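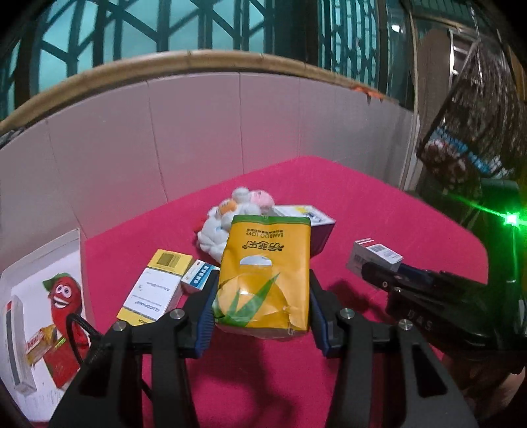

Tabletop items on the pink cloth: yellow bag printed BAMBOO LOVE, GLUCOPHAGE carton, white plush toy, small boxes.

Marsden Household Items, data card
Maintainer: Bergþóra Baldursdóttir
Last revised: October 2025

Contents
Still pictures of small packaged goods and toys on a cloth-covered table. The set covers tissue packs, medicine cartons, small boxes and plush toys. It is split into 2 parts, Posow (packaged goods) and Kidside (toys). A picture that shows both kinds is filed under Posow.

Labels
Each item gets one class and one orientation value: upright, inverted, tilted or flat. Orientation refers to the printed face. A pack standing on end with its text upside down is labeled inverted. Items without print get no value. 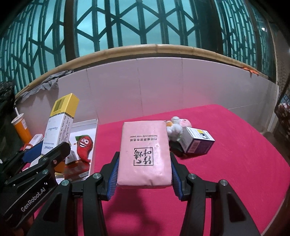
Pink tissue pack, class tissue_pack, orientation inverted. Carton at lower left, class medicine_carton.

Text transcription
Printed text is transcribed as it reads on the pack, in the original script and case. Upside-down text is turned before transcription. Partly readable words go in the field text_uncertain. Barcodes are marked present or absent and are not decoded.

Known issues
Soft plastic wrap creases and catches highlights, so outlines on tissue packs are less exact than on cartons. In the April release, 86 outlines were redrawn and 6 were dropped. Outline files are in Traka format, version 5.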